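The street markings contractor Stostar finished its resurfacing work in the old residential quarter in September. The site lead, who has spent 15 years on road crews, agreed to talk about paint, asphalt and why a crossing wears out faster than the street around it.

The job covered 1406 meters of two-way street, all of it bordered by low houses and small shops. "It's a wide street for the traffic it carries," the site lead said. "Wide streets are harder to mark than narrow ones. Drivers pick their own line, so the wear spreads out and you can't predict which stripe goes first."

Crossings are the exception. Vehicles brake before them and pull away over them, and both movements drag grit across the surface. On this job the crew used a solvent-based paint for the short lane markings and a thicker product, supplied by Hafstein, for the crossing bars. The thicker product costs more and takes longer to lay.

"You heat it, you lay it, you drop glass beads on it while it's still soft," the site lead said. "If the beads go on late they sit on top and the first truck takes them off. If they go on early they sink. The window is short."

## Old lines under new ones

Part of the work was deciding what to do with earlier markings. Grinding removes paint completely but leaves a shallow groove that holds water. Covering with black paint is cheap, and the patch turns shiny in low sun. The crew ground the lane lines and left some of the faded stripes near the corners alone.

"A faint line is a problem if it tells the driver something different from the new one," the site lead said. "If it's parallel and well back, I'd leave it. Every pass with the grinder takes surface off the road."

The contract allowed for 2000 kilograms of marking material. The crew used less, mostly by leaving out edge lines where houses open straight onto the street. Motorcycles stop along those frontages all day – an edge line there would be scrubbed off by tires and stands.

The stretch with the two-storey gabled house has a broad white stripe on the left and two short lane markings that angle toward each other. 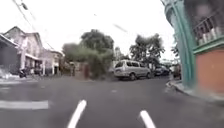
## Inspection

Markings are checked at night with a handheld meter, then again after the first winter. "Daylight tells you if it's straight," the site lead said. "It doesn't tell you much else." Sections that fall below the agreed reading are repainted at the contractor's expense.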